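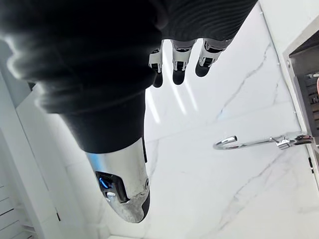

By Celina Szulc
Updated in December | Guides

So you want to move your Skurstead save from your old console to your PC without losing your base. I did this last weekend with a 315-hour file and it took me one evening, most of it spent waiting on a download.

First, open the game on your console and go to Settings, then Account, then Link Profile. You'll get a short code. Type it in on the Boltura site (log in first, or the code expires while you hunt for your password - ask me how I know).

Next, go back to the console and load your main save. Stand inside your base, open the menu and pick Upload to Cloud. Mine was 600 MB and the bar sat at 33 percent for ages. Leave it alone! Closing the game there means starting the upload over.

Now install the PC version, sign in with the same profile and choose Download Save before you start a new game. If you've already played a bit on PC, rename that file so the two don't clash.

Mods don't carry over, so you'll have to grab those again. Coins do, up to 3000. I had a bit more than that, so I blew the extra on lanterns at the Plidumlow market before uploading.

Key bindings go back to default too. Set those up before you head into a boss fight.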